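Washing, draining and storing black chopsticks, with notes on dark trays and printed table covers

Kitchen notes, small items

Matte black chopsticks show two kinds of deposit that pale wood hides: mineral film from hard water and a gray haze from detergent that was not rinsed off. Both collect at the tips and along the corners of square-tapered sticks. The procedure below covers ordinary table chopsticks with a synthetic body or a lacquered finish. Bare wood and bamboo have a section of their own further down.

Basin

Use a basin with smooth walls and a rounded floor. A square inside corner holds grit, and grit scratches a matte finish faster than any sponge. Plastic is preferable to enamel or steel for this job. The basin does not need to be deep, but the wall should support the sticks for at least half their length so that they do not roll over the rim.

A light-colored interior makes it easier to see what has come off the sticks. Pink, white and pale gray all work. Navy and brown do not.

Washing

Fill to a depth of 6 cm with warm water. Add a small squirt of dish soap, with no bleach and no scouring powder. Lay the sticks in with the tips down and the upper ends against the wall. Leave them for 3 minutes. Longer soaking has no benefit on a synthetic body and will lift lacquer at the tip.

Wipe each stick from the thick end to the tip with a folded cloth, turning it a quarter at a time so that all the flat sides are covered. A round-handled brush is faster but misses the corners. Grooved tips need a soft toothbrush, drawn across the grooves first and then along them.

Pour off the wash water, rinse the basin, refill with clean water and rinse the sticks in it. Running water is equally good if the sink has a fine strainer. With a coarse one, keep to the basin; a thin tip will go through the holes and bend or chip.

Draining

Empty the basin, wipe it out, and stand the sticks back in it against the wall, leaning steeply. Leave space between them where possible. Two sticks lying flat against each other trap a line of water along the contact face, and the line dries to a white mark that has to be washed off again.

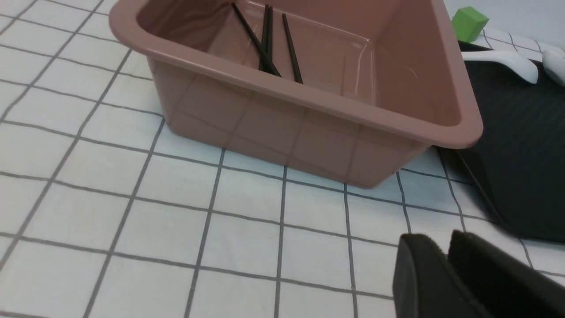
Thaddäus Plattner writes that he drains his with the tips up, in a tall glass, and has never had a white mark at the eating end. The water runs to the handles, he says, and a mark there bothers him less.

Tips up is acceptable for synthetic sticks. For lacquered sticks with a glued decorative cap, the cap joint then sits in the drained water, and the glue softens over time. Tips down is the safer default for a mixed drawer. In either position, change the support after the first few minutes: lift the sticks out, wipe the puddle from the bottom and put them back.

Bare wood and bamboo

Do not soak. Wash under running water, dry at once with a cotton towel and lay flat on a rack overnight. Oil twice a year with food-grade mineral oil, 3 drops per stick, rubbed in with a lint-free cloth. Wipe off the excess after an hour. Sticks that have gone fuzzy at the tip can be rubbed lengthwise with 200-grit paper and oiled again. Discard any that have split.

Working on a covered table

If the sink is occupied, the whole job can be done at the table. A wipeable cover with a printed grid has a practical use here: the lines show at a glance whether a stick is straight. Lay it along a line and roll it if it is round, or turn it face by face if it is square. A gap that opens and closes is a warp. Synthetic sticks that have warped in a dishwasher do not recover and should be moved to the tool jar, where they are useful for poking lint out of drain covers.

Cloth covers need a towel under the basin. Wet cotton transfers dye to some plastics and picks up rust from anything with a steel edge.

Trays

A ribbed tray beside the basin keeps dried sticks off the table and lets air pass underneath. Set the sticks across the ribs. Laid along them, they settle into the channels and sit in whatever has drained there.

Clean the ribs with a dry brush before any water is used. Crumbs turn to paste when wet and are then much harder to get out of a narrow channel. Follow with a damp cloth wrapped over the edge of an old plastic card. The Jirnido and Onico drawer trays have ribs too narrow for a card; use a wooden skewer inside the cloth.

Inspecting dark surfaces

Residue on a black or charcoal surface is nearly invisible under a ceiling lamp. Use low light from the side. Turn off the overhead light, set a lamp at table height and look across the surface toward it. Grease appears as a smooth patch, detergent haze as a dull one, and scratches as fine bright lines that stay in place when the head moves.

Patterned light gets in the way of this. Perforated shades, mesh screens and lace curtains can throw a lattice onto a dark surface, and a streak that runs parallel to one of its lines is easily missed. Move the lamp or draw a plain blind before deciding that the surface is clean. If neither can be moved, shade the area with a sheet of cardboard and inspect it one section at a time.

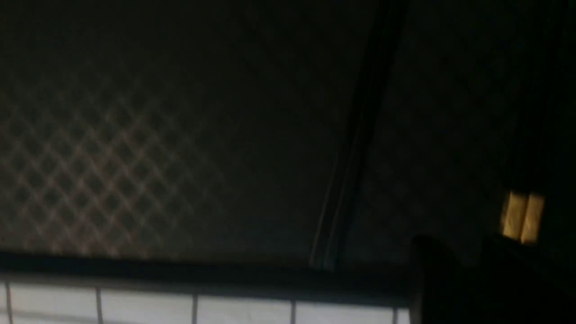
Diamond lattice of light on a dark matte surface.

For haze, wipe with one part white vinegar to 6 parts water, then with plain water, then dry. Do not use vinegar on stone or on unsealed metal. For grease, use dish soap diluted in warm water and a microfiber cloth. Avoid furniture polish on any matte finish. It fills the texture unevenly and leaves glossy spots that cannot be buffed out.

Storage

Store pairs together, dry, in a drawer with a divider at least 2 cm longer than the longest stick. Rubber bands leave a mark on matte coatings within a season; a strip of cotton tape does not. Silica gel is unnecessary in a heated kitchen. In a camper or a cellar, put one sachet in the drawer and replace it every July.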